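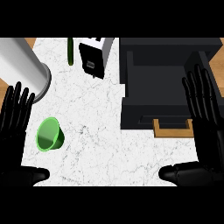
Home Course Notes Exercises Lab hours Contact

Handout 3: Comparing end effectors before you touch the real arm

Laboratory of Manipulation, Flelluvberg
Notes by Julián Casado, version of August 4, 2019

3.1 What we compare

In the June session each group chose one hand and one controller. The candidates are the same now:

Raltora: two-finger parallel gripper, maximum opening 70 mm.
Muva: hand with four fingers and a thumb, used in pairs, left and right.
Manzano: not a gripper but a controller. It can drive both of the above.

The price of the Raltora gripper on our last order was 2,199 euros without the cable. I write it here so that you close it slowly on hard objects.

All first trials are made in the simulator. You go to the real arm only when your simulated results are signed.

3.2 The kitchen counter task

The counter is the standard test for the Muva pair. It has a marble top, a green cup lying on its side, a black cabinet with one drawer, and further back some larger things, among them a white appliance with a black front. The view is the one from the robot, so the two hands come in from the lower left and the lower right, with the thumbs pointing to each other.

There are two subtasks and they ask very different things of a hand.

(a) Cup. Grasp the cup with the left hand and put it upright on the free marble between the hands. The cup becomes narrower towards its base, and in the start position its mouth looks to the lower left. A grasp across the wide part is usually stable, but then the wrist must turn a lot. A grasp near the base needs less turning and gives a worse hold. Try both and write down which one you prefer.

(b) Drawer. Open the drawer with the right hand. The handle is U-shaped, with a horizontal bar, so it is possible to hook it with the fingers and leave the thumb out completely. With the Raltora you must pinch the bar, and a small error in height makes the jaws hit the drawer front.

Please pay attention to colour. The hands are black and the cabinet is black too, and in the start position the right fingers overlap the lower part of the cabinet. If your controller uses the camera image to find the fingertips, test it first on the left side, where the marble is behind most of the hand — otherwise you will spend the afternoon looking for an error in the wrong file. Groups that read the joint angles directly do not have this problem.

3.3 Procedure

1. Load the counter and reset the hands to the start position.
2. Select the hand in the Manzano menu. Check that left and right are not exchanged.
3. Run subtask (a), then reset, then subtask (b). Do not run them in one sequence.
4. Change the hand and repeat.
5. Save the log after every run, also the failed ones.

A complete set for one group is 144 runs. You can divide them between the members, but the same person should do both hands for one subtask. Different people have different patience with the thumb.

3.4 How to mark a run

Success: the cup stands and no finger touches it, or the drawer is open and the hand is free of the handle.
Partial: the object moved in the right direction, but the hand lost it.
Failure: everything else, including when the arm stops itself.

If you doubt between partial and failure, mark failure and add a comment. Last year the comments were more useful to me than the table.

3.5 To hand in

One table per hand, the logs, and one page of text in which you say which hand you would take for each subtask and why. It is allowed to choose the Raltora for the cup and the Muva for the drawer. Explain also how much of the difference comes from the controller. For this you need the runs with the default gains, so do not delete them.

Reading for the next session: chapter on contact models, only the part about friction.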